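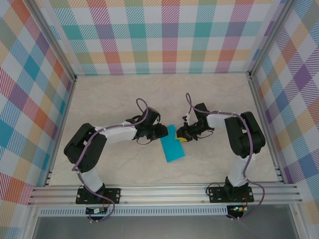

4.2 Tasks and setup

Figure 3. The bimanual cell used in the cloth and sheet tasks. Two arms on a common rail, patterned walls on three sides, and a flat turquoise sheet between the grippers.

All tasks in this section were done in the same cell, which we call Verkum in the rest of the paper. The two arms are bolted to one aluminum rail, so the distance between the bases is fixed and does not need to be calibrated again after the cell is moved. The walls carry a plaid pattern. In our earlier cell, Plirna, the walls were plain, and the policy trained there was very sensitive to small changes of the room light. We do not claim that the pattern alone explains the difference between the two cells, as the floor was changed too.

We selected chores which a person does without much thinking, but which need both hands. The first is to pick up a flat sheet from the floor of the cell and hand it from the left gripper to the right one. The second is to fold a dish towel one time along the middle. The third is to put a sheet into a shallow tray, which is similar to the feeding of cover sheets at the packing table of Pellegrini, the workshop that advised us on the task list.

For each task we collected 89 demonstrations by teleoperation. The operator was allowed to stop and repeat a movement, and such episodes were kept in the data. Every task was then tested in 35 trials. Before each trial the object was placed by hand at a position taken from a printed list, with a different angle each time. A trial was ended when the task was completed, when the object left the reach of both arms, or when the time limit was passed.

4.3 Results on flat objects

The hand-over of the sheet was the most reliable task. Most of the failures came in the first contact, when the lower jaw must go under the edge of the sheet. If the edge is lying completely flat, the gripper pushes the sheet forward and does not lift it. A person solves this problem with a fingernail, or by sliding the sheet to the border of the table. The policy learned the second way only partly: it pushed the sheet until the wall and used the small bend that appeared there. This behavior was present in the demonstrations, but it was rare.

The towel was more difficult. The fold was often made, but the corners did not meet well, and a person would probably do it again. We counted a fold as correct when the corners were less than 2 cm apart. With the tray task, the arms disturbed each other near the center, and the trial was slow even when it ended well.

For comparison, we also ran the scripted controller Witus on the same list of positions. It was faster in the hand-over, but it needed the sheet to be within 10 degrees of the taught angle, and it has no way to recover after a missed grasp.

Our opinion is that a cell of this kind can not yet replace a person at the packing table. It can do a part of the work if the sheets are presented with one edge raised. For the household the situation is less good, as in a kitchen the objects are not presented in any fixed way. The next section studies how much of the first-contact failure can be removed by a change of the jaw shape.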